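How to clear off a junk-covered table in 20 minutes

Posted 24/12/2023 by Floarea

Company is coming and the table looks like a yard sale again! I do this every year, so I finally wrote my steps down.

First, set a timer for 20 minutes. Then grab three things: a trash bag, a shoebox and a tray. Don't go hunting for nice baskets, you'll end up reorganizing the closet (ask me how I know).

Push everything into one pile in the middle. It feels like making it worse, but you only have to look in one place.
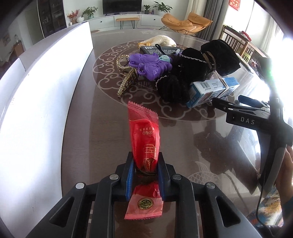 Wrappers go first, every time. They're quick, and the pile shrinks right away, which keeps me going. Check that each one is really empty before you toss it – a long red snack wrapper like this one can hide a last bite down at the end. Next come the toys, straight into the shoebox, purple plastic ones and little round faces and all. Small caps go on the tray until you find what they belong to. Anything in a mesh bag can move as is.

Boxes are last. Open them, look, decide. If I can't decide in 8 seconds it goes on the tray too.

Glass tops get one wipe with a damp cloth and one with a dry one, corners included.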